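3.2 Marking out the surfaces

Work surfaces were divided with blue painter's tape before each sorting block. We tried chalk and masking tape in the pilot. Chalk smeared. Masking tape was hard to see under the evening lights, and two of the pilot households asked for something easier to pull up afterward. Painter's tape was kept for the rest of the study.

Layout was deliberately loose. One strip along the length of the surface, one across it, set by eye, no ruler. Earlier work on home sorting used printed mats with fixed cells (the Stikotum mats, see Section 2), and people treated the printed cells as rules. They would stack things to stay inside a line. With hand-laid tape we saw less of this, though we did not code for it in the first round and the claim rests on field notes only.

Sections were not the same size. This was left to the household. Participants at the Gandeck site mostly wanted one large section and a few small ones, the small ones for "don't know yet" items — batteries, keys, odd screws, takeout menus. At Hisia the large section was usually kept for paper. Nobody was told what a section was for. Labels were allowed but not supplied.

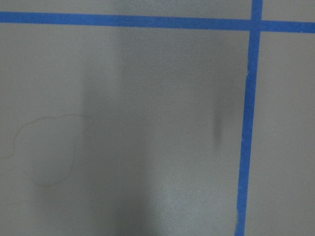 Figure 2. Blue painter's tape on a gray surface, two strips crossing.

Strips that leaned or drifted were left alone unless the participant wanted them re-laid. Re-laying happened in 6 households. Reasons given: the strip "looked wrong," a section was too narrow for a dinner plate, a child had peeled up a corner. In one case the participant re-laid both strips twice in the same evening and then sorted everything in a pile on the floor. That session is kept in the data set but dropped from the timing results in Section 4.

Crossings were overlapped, not butted. Cutting each strip to meet the other cleanly took too long and left loose ends that caught on sleeves. Overlap gives a slight ridge. Small flat items (receipts, stamps) sometimes hung up on it when pushed across by hand, and particpants tended to lift them over after the first try. Coins were not affected much.

3.3 Items and sorting blocks

Each household brought its own items, from one drawer or one shelf, chosen by them. Total across all households was 2,000 items after duplicates were merged. A block lasted 10 minutes, with a break between blocks, kettle on if wanted. Most sessions ran after dinner. Tape stayed down between blocks and came up at the end of the session.

We recorded final section for each item and any move between sections. A move counted only if the item was let go. Hovering did not count, nor did picking a thing up to read it. Border cases — items left lying on the tape itself — were a bigger problem than expected. There were 124 of these. The Pan scheme assigns a border item to whichever side holds most of it, and we started out that way, but several participants said the tape was where they had meant to put it. It was a place. We went back and recoded all border items as a separate catagory, and the tables in Section 4 use the recoded values.

Surface type was noted but not controlled. Kitchen tables, a desk, a workbench, one ironing board. Adhesion was fine on smooth finishes, worse on anything oiled. The ironing board session needed pins. Color contrast between tape and surface was good enough in all sessions that coders could tell which side an item was on, border items aside.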